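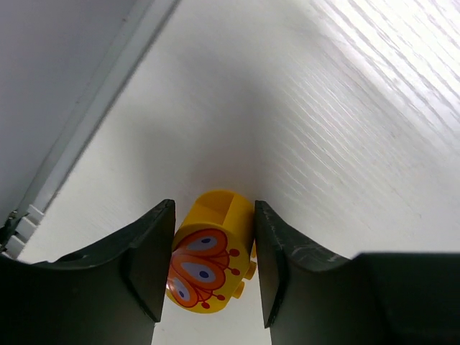

Golden yellow, with a butterfly-like print in orange-red: one of the toy blocks that collectors get sentimental about.

Meenakshi Srivastava keeps her favourites in a biscuit tin and the other 676 in the spare bedroom, and she'll happily tip the lot out on the carpet if you show the slightest interest. I did, and we lost a whole afternoon to it!

Printed blocks are her great love. Plain bricks are for building walls, she says, but give one a pair of wings and a child will have it flying round the kitchen before the kettle boils. She grew up with a mixed bag of them, handed down from cousins in Semwal, and started buying again when her own daughter turned three.

What gets me is how much drawing fits on something so small. Look at the butterfly for a minute — the pale patches inside the wings, the dark blue spots, those thin red lines ending in dots like the tips of antennae. Somebody sat at a desk and decided where every dot should go.

Jitendra Dhillon, who runs the swap table at the Enda toy fair, shares the enthusiasm. Last February over 1,000 people came through the door, and the loose-block trays were picked clean by lunch (I came home with 16, having promised to buy none).

His advice for beginners is cheerfully simple. Buy the ones you like, wash them in warm soapy water, and go easy on the printed side. "And let the children have them," he adds. "A few scratches never hurt a butterfly."

The next fair is at Willalon Hall, and Meenakshi is bringing the tin.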